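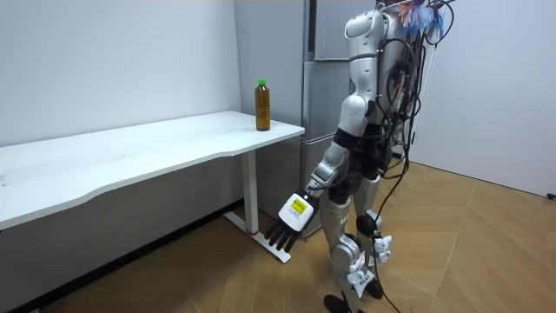 White table, silver arm, morning light optional.

Thread, because I spent my whole May vacation in other people's churches and have opinions.

1/ The parish church in Coste was finished in 1802, and the bell has been slightly flat ever since. The leaflet says so. I admire a parish that puts that in the leaflet.

2/ Coste has room for 500 in the pews. At the 7 a.m. Mass there were enough of us to fill one side, if we'd been willing to sit near each other. We were not. I come from a long line of back-pew people and felt right at home.

3/ The sermon was on patience and ran 40 minutes over my coffee. I'm told this is how you learn it.

4/ Then Ceranmont, which is uphill. Everything holy in that valley is uphill. The pilgrim path has 100 stone steps and a bench at the bottom, where I met several people who had decided to pray from there.

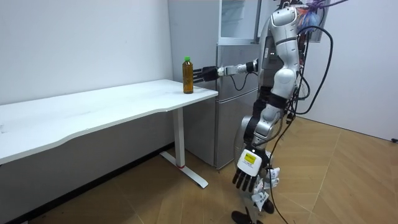
5/ The chapel at the top is the size of my kitchen and smells of candle wax and damp coats. I lit a candle for my mother, then a second one because the first went out and I didn't want her hearing about it.

6/ Ceranmont keeps a book where visitors write what they're praying for. Rain. A brother's knee. "The exam, and if not the exam, the retake." I have seldom read better theology.

7/ The choir at Lidel rehearses with the doors open, so the whole square gets to hear the altos be told off. They were doing a litany and kept losing the same saint. I began to worry about him.

8/ Lidel's roof fund stands at 3920, painted on a board by the door in numbers you could read from the bus. Below it someone has added "so far" in much smaller paint. I put in a bill and felt the roof watch me leave.

9/ Skipped Andarix. It was closed for the feast of its own patron, with a handwritten card sending everybody to the procession, which had left around an hour before. I could hear the drum for a while.

10/ Home now. My own church has carpet, a parking lot and a Mass that ends on time. I went this morning and sat one pew closer to the front. The usher asked if I was visiting.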